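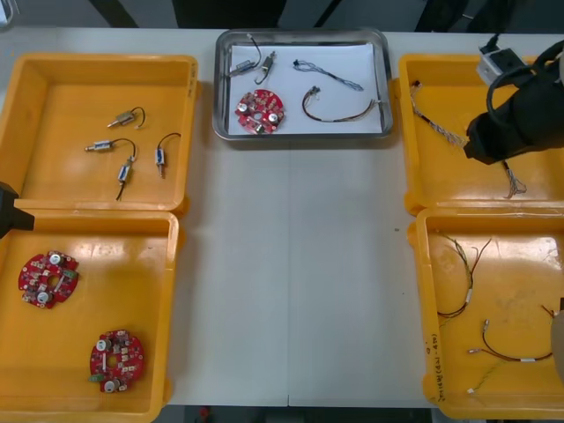
Memwood opens up the night shift in new Brindero update, out in January

Free for all owners. PC first, consoles after.

Studio Memwood today announced The Long Counter, a free update for its small-town shop sim Brindero. It lands in January on PC. Console versions follow once certification is done, no date on those yet.

What's in it, short version: the shop can now stay open after dark. Up to now the day ended at 6 p.m. game time whether you liked it or not, shutters down, straight to the ledger screen. From January you pick. Close up as usual, or leave the lamp on and see who comes in.

Night customers are a separate bunch from the day crowd. There are 30 of them, each with their own shopping habits, their own small talk and a story that runs over several visits. Some only come when it rains. One will not buy anything until you've turned her down twice. They pay better than the daytime regulars but they haggle harder, and they remember what you charged them last time.

"People kept asking us what happens in the town after the shutters go down," said Facundo Zúñiga, game director at Memwood. "We had notes on it going back to the first prototype, a whole notebook. We cut it to ship on time. So this is us going back for it."

Staying up late costs you. Work past midnight and the next morning starts slower – fewer customers served before lunch, more mistakes at the till, and your assistant will say something about it. Two late nights in a row and the bakery delivery gets left on the step. Players who'd rather skip the whole thing can switch night opening off in the options and nothing in the main story is locked behind it.

The update also adds 9 new rooms above and behind the shop. Attic, cold store, a workbench room for repairs, and others we'd like players to find by themselves. Repairs are new too. Broken stock that used to be thrown out can now be fixed up and sold on, or given back to the customer who brought it in. Giving it back usually pays off later. Usually.

Other changes in The Long Counter:

New music, 40 minutes shorter load on the town map is NOT a thing, sorry, an early version of this notice had that line garbled. Load times on the town map are shorter, that's all.
Ledger screen redone, with sorting by customer and by season.
Haggling can be played with one hand on keyboard or pad.
Text size now goes up two more steps.
215 bug fixes, full list on the Brindero site on release day.
The fishmonger no longer walks through the fountain.

Night music is by Gemechu Asfaw, who scored the original game. He recorded the new tracks with a smaller group, mostly double bass and a very old upright piano.

"The day music is busy, it wants you to hurry," said Asfaw. "At night I left holes in it. You can hear the clock in the shop if you stop walking."

The Long Counter was tested over the autumn with 3,013 players who signed up through the game's mailing list. Their feedback changed the haggling a good deal and got one character rewritten from scratch. All testers get their name on the notice board in the town square, unless they asked not too.

Existing saves work. Night opening unlocks once the player has finished the first market day, so most people who have played for an evening or two will see it right away. Saves made during the test can't be carried over, please start from your regular file.

Languages at launch are English, Spanish, Portuguese and French. "Portuguese took the longest, half the night customers talk in sayings," said Nivaldo Cordeiro, who leads localization at the studio. "Some of them we just replaced with ones my aunt uses."

Publisher Pilleretti will put out a boxed PC edition with the update included later in the year. Price and stores to be confirmed.

Press keys and review builds: requests to Dagim Mamo, press desk, Memwood. Please say which store you need and if you want to record footage. Builds go out a week before release, embargo time is 9 a.m. on release day. Screenshots, logo and trailer are in the press kit.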